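Open Lab Day at Sirnanlow: the pictures

Posted 8th January by Nayara Prado

Quick one because I'm typing this on the train. Visit to the Sirnanlow robotics lab, second floor of the Tavares building, room 201. Hosts were Jeferson Rocha and Hsin-yi Tai. Ten of us from the evening automation class went along, plus Elaine Camargo who drove half the group over and then asked most of the questions.

Got there late. Parking behind Tavares is a joke, use the Jolleck lot instead and walk up past the loading dock. Sign in at the desk, get a sticker, lose the sticker. Coffee was good. Donuts gone by the time the second car showed up (sorry Tsion).

Talk first, in the little room with the bad projector. Hsin-yi did the slides. The project is called Clirnivberg, it's about getting robot arms to handle cloth. Towels, shirts, pillowcases, anything that won't hold still. A box is a box whichever way you pick it up. A towel is a different shape every time, so you can't just program one move and repeat it. So people do the job by hand with the same type of gripper, over and over, and the recordings go to the software to learn from. They had 3,888 recordings as of the talk. Most of them folding, some just flattening out. The plan is to have the arms doing a simple fold on there own by May.

Then the demo, which is what everybody came for. Shoes fine, food not fine, stay behind the tape.
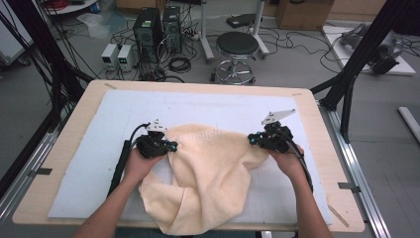

Do you need to know how to code to work the hand-held grippers?

Anybody can pick them up after a short practice. Jeferson said the best operator they've had so far came over from the hotel laundry business and had never written a line of code. Coding comes in later, when the recordings get cleaned up and used for training.

More from the demo, in no order, straight out of my notes:

Towel work. One gripper per hand. Looks easy, isn't. Finding the corner is the hard part acording to Jeferson.

Every try starts from a fresh mess. They scrunch the towel up on purpose so no two starts are the same.

Bad tries get kept too, with a label. Elaine wanted to know why, and Hsin-yi said the software needs to see what a recovery looks like. Good answer.

Question time ran way over. Lots about jobs, lots about money, one about whether it could do fitted sheets. Big laugh. No.

Tsion Teshome has the slides if anyone missed them, and the sign-up sheet for the next visit. 2 spots left when I last looked. Closed shoes please, and tell her if you need a ride. Will fix the captions when I'm home, phone at 10 percent.

Thanks to everyone at Sirnanlow for staying late for us!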